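Perguntas frequentes: oficina de escrita de memórias, Primasmont

O que é a oficina?
Um curso de escrita autobiográfica para quem quer pôr no papel uma parte da sua vida: um namoro, uma mudança de país, a infância, os anos de trabalho. Tem 13 sessões de duas horas e é orientado por Mererid Hughes.

Preciso de já ter escrito alguma coisa?
Não. Há participantes que trazem um manuscrito quase pronto e outros que só escreveram cartas. Na primeira sessão cada um lê uma página, que pode ser escrita nessa semana.

Quantas pessoas há por grupo?
No máximo 20. Para as leituras em voz alta, o grupo divide-se em dois.

Tenho de contar a minha vida toda?
Não, e desaconselhamos. O trabalho corre melhor quando se escolhe um período curto. Um verão chega para um livro.

E se não me lembrar bem das datas ou das conversas?
É o caso de quase toda a gente. Duas sessões são dedicadas a cartas, agendas, passaportes antigos e outros papéis de casa. Os diálogos podem ser reconstruídos, desde que o sentido do que foi dito se mantenha. Se uma data for incerta, escreva "nesse inverno" e siga em frente.

Posso usar os nomes verdadeiros?
Pode, mas pense primeiro em quem vai ler. Se o texto for publicado, recomendamos que peça autorização às pessoas retratadas ou que mude nomes e profissões. Não damos aconselhamento jurídico.

Em que língua se escreve?
Em português. Aceitamos passagens noutras línguas, com tradução em nota.

Quanto custa?
445 euros, com o caderno de exercícios incluído. O pagamento pode ser feito em duas prestações, a primeira no ato da inscrição.

Até quando me posso inscrever?
Até 12 de dezembro. Depois dessa data só abrimos vagas por desistência, pela ordem da lista de espera.
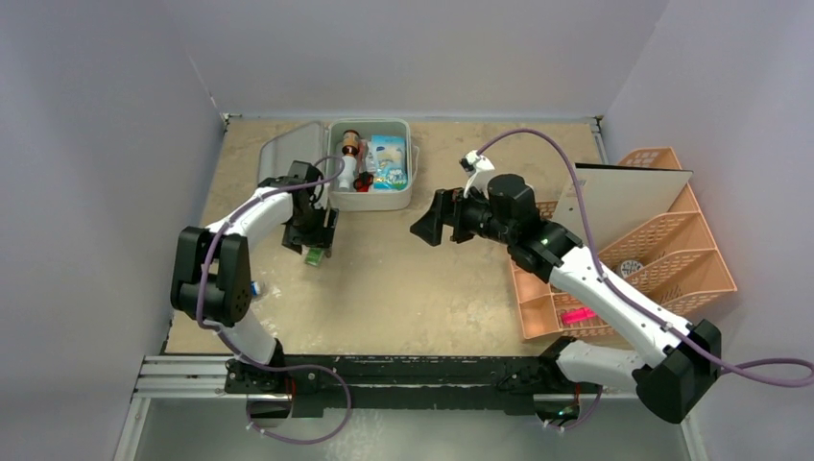
Posso faltar a sessões?
Sim. Os exercícios são enviados por correio eletrónico a quem faltar. As leituras não são gravadas.

Quem lê os meus textos?
A orientadora e os colegas do seu grupo de leitura. Pode pedir que um texto seja lido apenas pela orientadora.

Os textos são publicados?
Em julho sai a coletânea Collet, com um excerto de até 30 linhas por autor. A participação é facultativa e os direitos continuam a ser seus.

Há uma continuação?
Há o grupo Ramer, de revisão, reservado a quem tenha completado a oficina e tenha um primeiro rascunho inteiro. A inscrição é feita à parte.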